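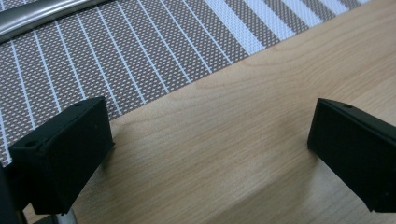
A member of the Jolascombe list wrote on 14/05/2025:

> Has anyone here grown dry beans for the shelf, not for eating green? I have
> one raised bed free and a packet of Garnitz from the seed swap, but my
> neighbor says you need half a field to get a single pot of soup out of it.
> Also I have no idea when to pick them. Do I wait until the whole plant looks
> dead? I'd hate to lose them all to mold.

Oh, please grow them! Your neighbor is a little bit right (you won't fill a pantry from one bed) but you will get soup, and it will be the best soup you make all winter. I had 42 plants in last year, all in one long bed behind the garage, and I'm still eating them.

Garnitz is a great one to start with. It's a bush type, so no poles, and it stays short enough that you can tuck it in front of something taller. Put the seeds straight in the ground once the soil has warmed up. I tried starting them in pots one spring to get ahead and they sulked for weeks after I moved them, and the ones I poked into the bed later on caught right up. Push them down to your first knuckle, a hand's width apart, and water them in well. After that keep the slugs off for the first couple of weeks! That's when I lose plants, if I lose any.

Don't feed them much. I gave mine a big helping of chicken manure the first year and got the most gorgeous leaves you ever saw and hardly a pod.

On picking: yes, wait until the plants look pretty sad. The pods go yellow, then tan and papery, and when you shake one it rattles. I love that sound. Mine are usually there sometime in September. If a long wet spell is coming and the pods are tan but not crisp yet, pull up the whole plants and hang them upside down in a shed or garage with the door open. I did that with the entire crop two years ago and had only a handful of moldy ones, all from pods that had been lying on the dirt.

For shelling, a few people can sit down with a bowl each and do it by hand, or you can stuff the pods in an old pillowcase and walk on it. Then pour the beans from one bucket to another on a breezy day and the chaff blows off. (Check the wind direction first, I've had it all in my hair.)

Give them another 2 weeks spread out on trays before you put them in jars. Bite one. If your tooth leaves a dent, they need longer. I also put the ones I'm keeping for seed in the freezer for a few days in a sealed jar to take care of weevils, but only when they're really dry.

If you get hooked, try Bittencourt next! It's a climber and needs tall poles, and it takes its time, but the beans are big and creamy and hold together in a stew. I have a jar of 300 saved for seed and I can't possibly plant them all, so write me off list if you'd like some. Same goes for anybody else reading, and I can bring a few packets to the Fistutcombe swap too.

Do tell us how they do!

Recent messages on this list
Re: Bolted spinach, anything to be done?
Fistutcombe swap, parking and tables
Wanted: bean poles, any length
Re: Re: Slugs and copper tape
Rhubarb crowns, free to pick up
Garlic leaves going yellow at the tips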